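Sirance hand-held gripper build
Progress report to the Stulstead small projects fund, August 2024

Work since the May report covered the jaw linkage, the pads and the first table-clearing trials at home. Both grippers of the pair are assembled. Each uses black linked arms on round pivots, with blue pads on the inner jaw faces.
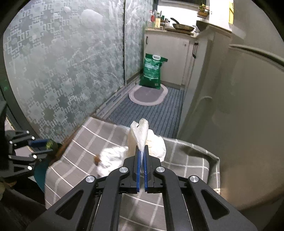
The Trumell pivot bushings ordered in the spring had too much side play and were replaced. Jaw alignment at full close is now within the limit set in the proposal. Thin, crumpled material remains the hardest class to release cleanly, and a stiffer return spring is on order from Gallagher.

The trial plan lists 12 item types, from flat packaging to small food scraps. Nine have been run to date, for a total of 84 logged grasps. Four grasps were discarded because the log file did not close.

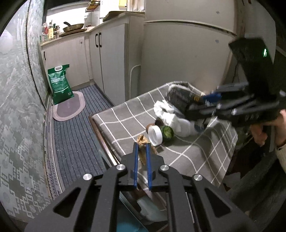
Figure 2. Knobbly tan-brown piece held at the jaw tips over the table, second gripper at right.

Remaining work: fit the new springs, run the last item types, and repeat the irregular food pieces with the pads reversed. Spending is within budget. No change to the end date is requested.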